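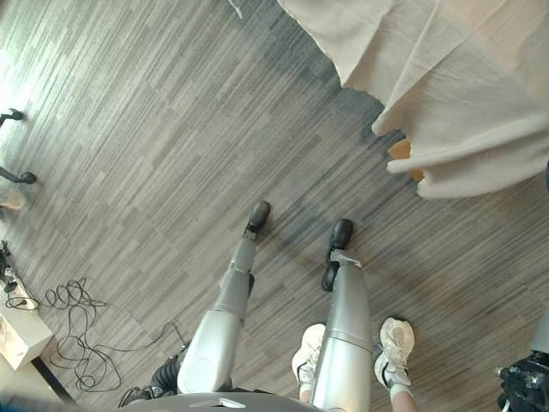

Streaked grey carpet, seen from above.

September, 7.40 am

Touring cost log, Cildale loop. Entered the last of the receipts. Ride came to 11 nights and the total is higher than I guessed. Food is the biggest item, as on the Flendwood trip. Ferry with bike 99, train home 117, both now in the sheet.

Bike repairs: one Okex tyre and a brake cable, 175 with labour. I've put this under wear, not travel. Last year it went under travel, so the two years don't compare until I move it.

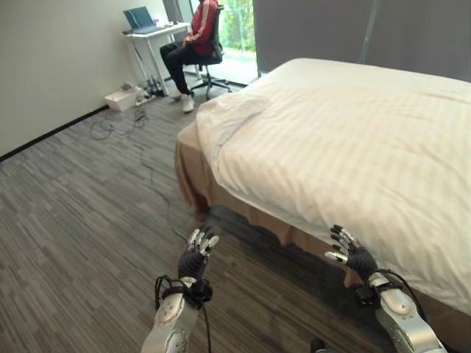

Bed with white striped duvet.

Rooms: Workneh charged extra for bike storage and it's not itemised. Have emailed to ask. Campsite receipt from the second night is missing, left blank for now.

To do: split cafés from groceries, check the exchange rate used for the ferry.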